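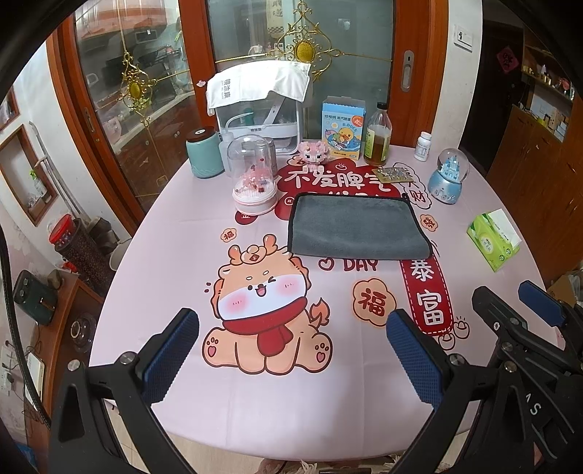 The folded gray towel, with the club's blue-padded grippers standing by.

Umus students take on the towel

The robotics club at Umus has spent much of the spring semester on a household chore that most of its members, by their parents' accounts, have never shown any interest in doing by hand.

The project is called Drurer, and its subject is the towel. Club members take turns working a pair of hand-held grippers, folding and unfolding the same gray microfiber cloth on a round table covered in pink cartoon fabric. The recordings go into a program meant to teach a robot to do the job alone. At last count the club had 696 of them, of which 400 were judged good enough to keep. The rest were set aside for reasons the club's log lists as "dropped," "crooked," and, in one entry, "lunch."

A dragon with a red scarf winks up from the tablecloth through all of this. So do the words "不发脾气," Chinese for "don't lose your temper," which club members say they have come to read as a work rule.

The club is made up of 6 students, split into 2 teams that do not entirely agree on how a towel should be folded. One side favors halves, then halves again. The other favors thirds and has written a two-page memo on the subject. The advisor has asked that no further memos be written until after finals.

Nobody clears the back of the table before a session, either. The club wants its robot to cope with homes as they are, and so the towel shares its space with a snow globe, a tissue box, a squeeze bottle and a pink pig built out of blocks. The pig has been knocked over often enough to get its own column in the log.

Drurer will be entered in the Bellini student contest in November, in the home tasks category. Entries are scored on speed and neatness, and the towel is supplied by the judges, a detail that caused some alarm when it was found on the last page of the rules. Last year's Umus entry, a sock sorter named Vosa, placed ninth after pairing every sock with itself.

The club will show its work to families on 20 May 2018. Visitors may try the grippers and are asked to leave the pig where it is.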